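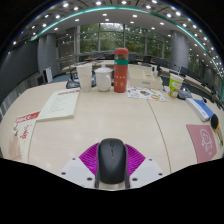
In Praise of the Hotel Writing Desk

My mother-in-law, Theda Thiele, has one test for a hotel, and she carries it out before her coat is off. She walks past the bed, past the window and whatever view she has paid for, and she pulls out the desk chair. If there is no desk chair, because there is no desk, she sits down on her suitcase and looks at me as though I had built the place myself.

I used to find this funny. I am 22 years into writing about hotels, a good many of them grander than anything I could afford on my own dime, and for most of that time I would have told you that the bath mattered most, or the breakfast, or how quiet the hallway was after midnight. I have come around to Theda's way of thinking, slowly and with some grumbling, and I would like to make the case for it while there are still a few desks left to save.

What set me off was a stay last January at the Zurkodholm, a lakeside hotel I have loved since my first visit and will go on loving, probably, through whatever they do to it. They have redone the guest floors. The work is handsome. The bathrooms have heated floors and the beds are so deep you need a plan for getting out of them. But the old writing desks, the ones that stood under the windows with a little lamp and a drawer full of thick paper, are gone, and in their place is a long padded bench with a round side table just big enough for a cocktail and a dish of nuts.

I asked the manager, Gerardo Lagman, about it over coffee, and he was very kind and very patient with me. Guests don't write letters anymore, he said. They work in the lounge, or in bed with a laptop on a pillow, and when the designers asked people what they wanted more of, people said space. I believe him! I'm sure that is just what they said. If you had asked me on the right afternoon I might have said it too.

Still, I think it was the wrong question, or at least a question that was bound to get that answer. Hardly anyone checks in planning to use the desk. You use it because it rains, or because your husband is asleep and you aren't, or because the postcards you bought on the first day are still in their paper bag and it is now the last. A desk is where the map gets opened all the way out. It's where you finally add up what you've spent – not always a happy moment – and where you put your keys, your glasses and half a pastry, so that you know where they are in the morning. Take it out and all of that moves to the bed, and then you are sleeping with crumbs and a ferry schedule.

There is also the matter of people who have work to do, and I don't think we should be snobbish about them. My friend Maribeth Samonte runs her own bookkeeping business and has not had a truly work-free vacation since her daughter was in diapers. She gives it an hour before breakfast and then she's done, and cheerful, and ready for the boat. At a resort I won't name she spent that hour on the closed lid of the toilet, with her computer on the vanity, so the rest of the family could sleep. She was paying a great deal for that room. It had 2 televisions.

The Stovuvel, by contrast, which is a far plainer hotel up in the hills and gets a fraction of the attention, has a real desk in every room, right down to the small ones at the back over the kitchen. They aren't antiques. They are solid and wide and the right height, with an outlet you can reach without getting on your knees, and the chair is one you'd be willing to sit in. Dexter Salazar, who took over the place from his uncle, told me he gets more compliments on those desks than on the spa. I stayed nine nights and wrote 22 postcards, which is more than I had written in the ten years before that, and I had answers to a fair few of them by the time the leaves were down.

I know what furniture costs, and I know that a room has only so many feet of wall. If something has to go, I would offer up the bench at the foot of the bed, which in my experience holds decorative pillows at night and nothing at all by day. I would offer the coffee table book, the second armchair and the tray with the succulent on it. Theda would throw in the minibar, though she and I differ on that.

She turns a year older next fall and we are taking her away for it, somewhere with water and good soup. I've been calling around. At each hotel I ask for the reservations desk, and then I ask about the other kind, and I listen to how long the pause is. The Stovuvel has us down for the corner room, with a lamp.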